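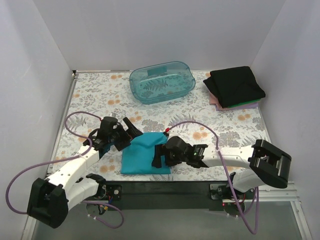 Flulgate Linen Hire: Frequently Asked Questions

What do you rent?
Tablecloths, napkins, runners and chair sashes. We don't rent tables, chairs or dishes. For those, try Bucur on the other side of the parking lot.

How far ahead should I book?
Two weeks is fine for most of the year. For May, book as early as you can. Graduations and weddings land together and the plain white rounds go first.

Is there a minimum order?
Yes, 20 pieces, in any mix. Napkins count as pieces.

Can you handle a large event?
We have sent out up to 1000 napkins in one color on one order. Over 500 of anything, please call and ask for Wekesa Lema before you pay the deposit.

Do I have to wash things before I return them?
No. Please don't. Shake off the crumbs and put everything back in the bags it came in. If something is damp, leave the bag open -- mildew is the one stain we can't get out.

What about candle wax?
Leave it alone. Scraping pulls threads. We remove it here at no charge unless the cloth is burned.

What happens if a piece is lost or ruined?
You pay the replacement price listed on your order sheet. Ordinary food and wine stains are covered by the rental fee.

Do the cloths come ironed?
Tablecloths come pressed and on hangers. Napkins come flat, in bundles. Folding is extra, and Yuto Maruyama can show you the folds we offer when you stop by.

Do you deliver?
Inside the city, yes. Pesine and Ekside are pickup only for now.

Can I cancel?
Up to seven days before pickup you get the full deposit back. After that we keep half.

Prices changed in January 2023. Orders placed before then keep the old rate.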